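Tuesday, August 3, 2021

Slept badly again and got up at five. Made coffee, sat on the back step and read the letter from the water district a second time. The bill is $179, and last summer it was never close to that. I called when the office opened and a woman named Indira Nair said they would send a person out to check the meter, but she couldn't give me a day.

Walked over to Westbridge before the heat set in. The library has its regular hours back, so I returned the two Hallgrímsson books and took out a third. I'm not sure I like him. The chapters on the fishing villages are good and the ones on his marriage are long – I skipped most of the second one. Carleen Hinds was at the desk and asked if I would do the seed talk again in December. I said yes before I had thought about it.

Spent the afternoon on the tomatoes. The Nurwood plants have split fruit on nearly every stem and I pulled the worst of it. The beans are fine. I tied up the cucumbers with the last of the green twine and need to buy more.

Covadonga phoned at 3 and we talked for an hour, mostly about her mother's knee and whether to sell the house. She thinks they should wait until spring. I think so too, but I kept it short.

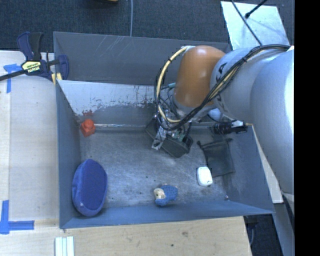 Solange's note came with the evening mail. She is well and has changed departments again. The metal bin has lost a good deal of paint along the back wall, and the floor of it is all scratches.

Supper was eggs and the good part of the split tomatoes. Still 84 degrees in the kitchen at nine. I moved the fan to the bedroom and will try to sleep with the window open.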